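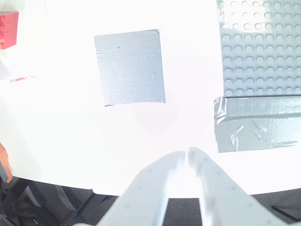
Fixing the work down is half the job, according to Verna Boateng, and most school projects that fail do so because something slid. I wrote that at the top of my notes before I had seen anything move, and it ended up shaping most of this report.

Visit report: open day at the Lellier workshop, Oct 24, 2026
Project unit: Handling small parts

1. Why I went

My project is a sorting arm that has to pick up small plastic parts and put them into trays. By the end of last term I had a working arm but it dropped a lot of parts. My supervisor told me to go and watch a two-fingered gripper being used by people who do it every day, and to write down what they did before the arm moved as well as what it did afterwards.

2. What was on show

The open day had three stations. The first was a packing line from Jundier, which was running behind a screen and was hard to see. The second was a talk on motor sizing. The third was the brick table, where I spent most of the morning.

The brick table is set up for placing toy building bricks on a studded baseplate. Bricks are a good test because the studs only fit one way. If the gripper is slightly out, the brick sits crooked and everyone can see it.

The baseplate was light grey and was held to the white tabletop with a wide strip of silver duct tape along its bottom edge. I had expected clamps. I asked about this and was told that clamps had been tried in May, but the fingers kept hitting them on the way in. Tape is flat enough to pass over, and it can be moved in a minute if the layout changes.

3. The gripper

The fingers are pale plastic and narrow towards the tips, with small round screw holes along them. Each one can be taken off and changed. Emmett Pruitt, who ran the station, said they print a new pair when the tips wear, and that the current shape is the Postma pattern with the tips made thinner so that they can get between bricks.

My own fingers are the same width all the way along. I think this explains why my arm knocks over the next part when it reaches for the first one.

4. The demonstration

The run I watched was nine bricks, placed one after another. The arm was driven by a person for the first few and then by the program. Six went on properly first time. Two needed a second push, and one was dropped on the table and had to be picked up again. Emmett said that a drop like that is normal in the morning, when the light is strong.

The light was a real problem. The tabletop is white and bright enough to glare, and the top rows of studs on the plate were hard to make out from where the camera looks down. The Vurko software they use can turn the exposure down, but then the dark floor past the table edge goes completely black and it loses the edge. They plan to try a matt grey cover. I have written this down for my own bench, which is also white and next to a window.

The program had been trained on 2000 recorded placements. I asked how long that took and the answer was several weeks, with two people taking turns.

5. What I will change

I will tape my tray down along one side before every run and check it between runs. I will redraw the fingers so that they taper. I will cover the bench with something that does not shine. I will also keep a log of every drop, with the time of day, as they do at Lellier.

The cover and the tape can be done this week. The fingers will take longer - our printer is booked until after half term, and each finger needs to be fitted by hand.

6. Questions I did not get to ask

How hard does the gripper squeeze, and is that set once or changed for each brick? Do the screws work loose? I have emailed both questions to Verna Boateng and will add the answers to the final report if they arrive before it is handed in.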